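Home | Research | Data | FAQ | Contact

Print this page | E-mail this page

Roltolitz Home Grasping Study: Frequently Asked Questions

April 23, 2018
By the Cirnix project staff

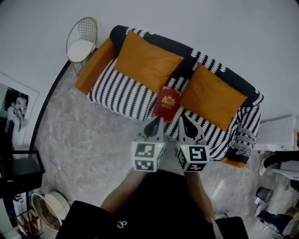 Gripper fingers open on either side of a passport on a patterned sofa seat.

What is the Roltolitz study?

It is a study of whether a robot arm can learn to pick up household objects from recordings of people doing the same job with a gripper held in the hands. The work is done at the Cirnix lab in Hepburn. No robot is needed during recording. The robot comes in later, when the trained model is tested.

Why use a hand-held gripper instead of filming bare hands?

A human hand has far more ways to hold a thing than a two-finger gripper does. When we trained on bare-hand video, the model learned motions our arm could not copy, such as sliding a card to the edge of a table with one fingertip and pinching it from below. The person recording now has the same two fingers the robot has. Anything they manage to pick up is at least possible for the arm.

What are the black-and-white squares on the gripper?

They are printed markers. Each one has its own pattern, and software can work out its position and angle from a single video image. There is a marker cube at the base of each finger, so we get the position of both fingers and the gap between them.

What happens when a marker is hidden?

If one face of a cube is out of view, another face is often still visible, and one face is enough. If a whole cube is lost for a short stretch, we fill in the path from the images before and after. Longer losses are cut from the data.

Why are flat objects a separate category?

They are the hardest part of the set. A passport, an envelope or a thin notebook lying flat gives the fingers very little to close on. On a hard table the fingertips stop at the surface. On a sofa or bed they can press into the cushion a little and get under the edge, but the fabric may bunch up and come along with the object. We score a pick as failed if the fabric is still in the gripper when the object is lifted.

Does a patterned surface confuse the system?

It did at first. Throws and rugs with strong black-and-white designs produced false marker readings in the first version of our tracker. The current version, called Bamevetti, checks each reading against the known size of the cubes and throws out those that don't fit. We kept busy fabrics in the set on purpose.

How much data was used?

The results reported here come from 515 recordings made in 6 homes. Recording began in January. Each home was set up as the people living there normally keep it, apart from the objects placed for pickup.

What are the main results?

The model trained on gripper recordings did better than the bare-hand model in all 4 object categories. The gain was largest for flat objects on soft surfaces. It was small for boxes and cups, which both models handled well. We have not yet tested any home that was left out of training, so we make no claim about new homes.

What are the known weak points?

There are two. The model closes too early when the object is the same color as the surface under it. It also has no sense of force, and it will sometimes grip a soft item harder than needed.

What about personal information in the recordings?

Documents used as test objects must be closed before recording starts. Faces and readable names are blurred before any file leaves the lab, including those in pictures on the wall. People may ask to have their home removed from the set at any time.

Can I get the data?

The finger tracks can be requested through the Contact page. Video is not being released at this time.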